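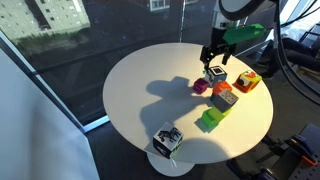 I have been suspicious of books about friendships between statesmen for a long time, and The Engineer and the Envoy has done little to cure me. Aleksandra Kaczorowski wants us to believe that a trade treaty between two small river ports was saved by the fact that Zdzisław Śliwiński and Arnaldo Garcia liked each other. Perhaps they did. But liking is cheap on paper, and I wanted to see the working. Early on she puts the two men at a round table and makes a great deal of it, as if nobody could be bullied without a corner to be backed into. I looked up from that page at a round white table with a few toy blocks on it, one purple, one orange, one grey with rows of little holes, and felt no more inclined to sign anything than before.

The book opens in Dradmont in December, with snow, a late train and a missing interpreter. It's a good opening, and I read the first forty pages quickly. Then the trouble starts. Kaczorowski has 1,764 letters to draw on, or says she has, and yet the same handful come round again and again. There's the one about the trout. There's the one where Garcia complains of his teeth. I counted the trout letter three times before I gave up. What was in the others? Invoices, I suspect, and long dull paragraphs about dredging, and I would have liked more of the dredging. A treaty about a river ought to have some river in it.

She's also far too ready to take Śliwiński at his own word. He wrote his memoir when he was old and cross and out of office, and in it he is always the patient one. When he says he "let Garcia win" the argument over harbour dues, she simply repeats it. The dues went up by 2 per cent and it was Śliwiński's side that paid them. That looks to me like losing.
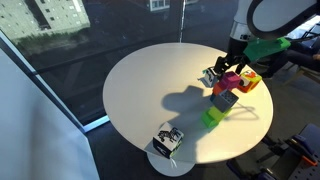

The harbour dues chapter does have one real find in it, and I should be fair about that. Kazimiera Tomaszewski was the secretary who typed both sides' drafts — both sides', which I had to read twice — and her notebook survives. She writes down who left the room and when. She writes down who had been drinking. On her evidence the two great friends were hardly alone together at all during the talks, and the hard bargaining was done by their deputies after ten at night. Kaczorowski quotes all this and then goes straight back to the trout.

I'd have built the whole book on that notebook. Aniela Zieliński did something of the sort in her little history of the Kuten ferry, 200 pages, no hero, mostly timetables and quarrels, and I came away from it knowing how the place worked. It has been out of print for years. If you see a copy, buy it.

As for this one, the photographs are well chosen, the index is poor (Tomaszewski gets two entries, the trout gets four) and the notes are at the back where I can never find them. The last chapter has the two old men writing to each other about their gardens, and I'll admit I slowed down for it. I still don't think it had anything to do with the treaty.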